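Projects > Shared workshop > Robots > plurnar-bin

# plurnar-bin

README + data card, one file, because two files never got updated together.
Last real edit: October 21, 2025. Maintainer: Glória Amaral (bench by the window, or open an issue).

## What it is

Plurnar is our home-built pick and place arm. This repo has the bin setup, the recording scripts, and the first set of runs. Built evenings and weekends in the Baptista workshop. Not a product, not a benchmark. Use it, break it, tell me.

## Hardware, short version

- arm: Plurnar rev 4, printed links, hobby servos, the shoulder one replaced already
- controller board: Ollimance, old firmware, DON'T update it yet
- bin: shallow, open top, sloped walls, dark gray all over
- camera: fixed mount, looks down into the bin. Do not lean on the mount
- shape board: red foam, nine cutouts, three by three
- bracket: black, L-shaped, saddle cut in the upright, two screws in the base

## Setup

Wipe the bin floor first. Shape board goes at the far end, bracket closer to the middle, left of the board. Doesn't need to be exact, the start script finds both. If it doesn't find the bracket, turn exposure up one notch and run `find_parts` again. Black on dark gray is a pain and I know it.

Keep the star cutout on the right when you set the board down. The hole map in `board.yaml` is written for that way round and there is no rotation check. Yes there should be.
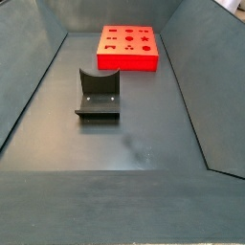 Then home the arm, wait for the beep, run `record.sh` with your initials. It makes a folder per run. Stop with the big button, not ctrl-c, ctrl-c leaves the servos holding and they get hot.

## The data

1,204 runs total, 114 of them held back for testing. Each run folder:

- `video.mp4`, fixed camera, whole run
- `joints.csv`, one row per tick
- `notes.txt`, whatever the person typed. Sometimes nothing, sometimes lunch plans

Two tasks so far: move the bracket, and put a loose shape in its hole. Loose shapes live in the drawer, put them back after.

Split is by session so the same evening never lands in both halves. Please keep it that way if you add more.

## Known problems

- Nearly 40 runs have the joint log starting late. Listed in `late.txt`. Video is fine, skip them if you need the joints.
- Marks on the bin floor get picked up as parts now and then. Raising the min area helps, but then it misses the smallest loose shapes.
- Front band of the bin shows up big in the camera view. Crop it before training, `crop.py` does that.
- Outside light gets in past the rim at the top right corner. Masked in the newer config, not in the old one.
- Success labels are by hand and I was tired for a lot of them. Expect a few wrong. Fixes wellcome.

## Not good for

Anything about force, there's no sensor. Anything about clutter, we mostly run with one or two things in the bin. Other arms maybe, but the joint limits are ours and the wrist is wierd.

## Todo

- rotation check for the board
- swap the bracket for a lighter color one, or paint it
- move logs to the Skurnamia box before the laptop disk fills
- second camera in November if the mount gets printed

## Using it

Free for anything, mention the repo. If you borrow the shape board sign the sheet.

Filed under: Robot arms, Datasets, Work in progress

Contact | © 2025 Baptista workshop | Back to top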